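4.3 Changes to operator duties at the sorting station

With the Uvero station in service, the operator no longer picks bottles by hand. The two arms move bottles from the tabletop to the lined bin. The operator loads the table, changes liners and clears faults.

1. Confirm that the bin stands near the back of the table and that the liner is folded over the rim.
2. Place the bottles in front of the bin. Crushed bottles are allowed. Do not stack.
3. Step back from the mounting rail and press START.
4. When the cycle ends, press HOLD before reaching in.
5. Replace the liner after 80 bottles, or at the end of the shift.

CAUTION: Keep hands out of the enclosure while either arm is powered. HOLD stops motion but does not remove power - use the main switch before touching a gripper or cable.

NOTE: Staff moved from hand sorting at the Duscombe site need one supervised shift before working alone. Liis Mägi keeps the sign-off sheet. Existing pay grades and break times apply.

NOTE: A dropped bottle is not a fault. Leave it until the cycle ends, then log it under "manual pick." Gebhard Holzer reviews the log each Friday. Inspect the gripper plates every 2,000 cycles (see 6.1).
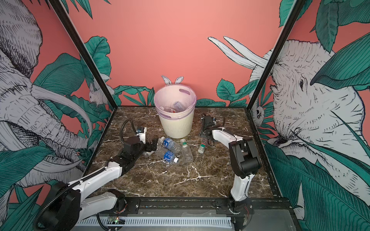 Figure 4-2. Sorting station with bottles in front of the lined bin.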